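**Wilville parish merger – progress note, April 23, 2025**

Yasir, quick one before the diocesan meeting. Both church councils have now voted on the joint parish. St Anne's passed it, 110 for. Jafri Road still wants its own Easter service kept, and I think we should agree.

Letters went to all 600 households, 194 replies so far. Mostly kind, a few cross about the hymn books. 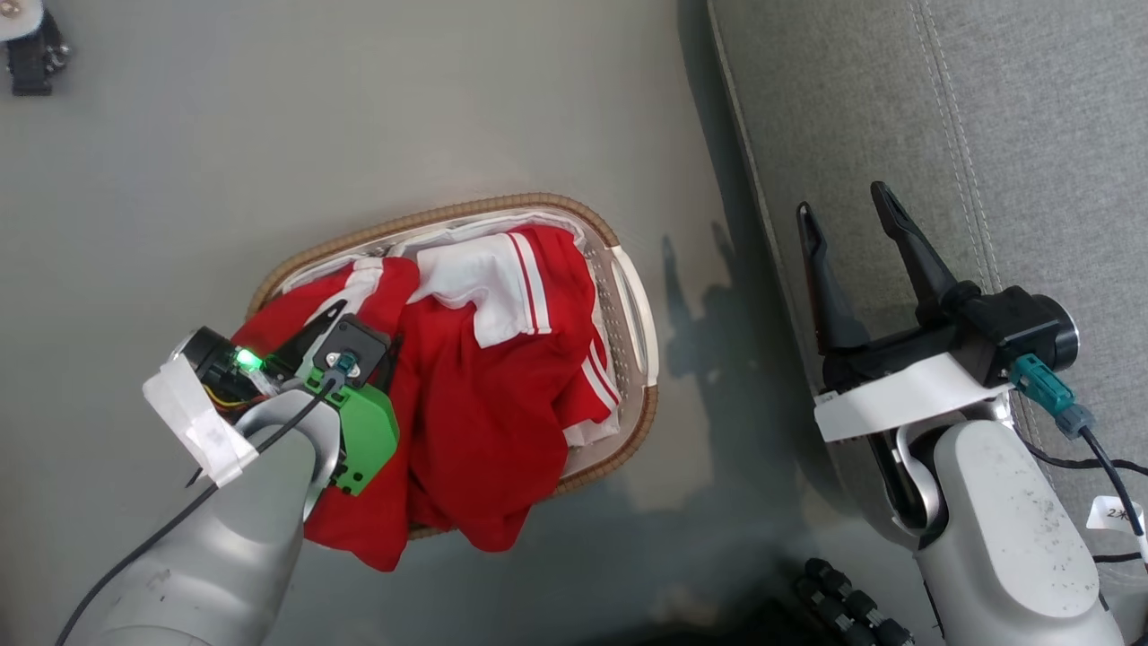
Grant spend on track – hall hire paid, Bidach invoice still to come. Draft constitution shuold reach you in June.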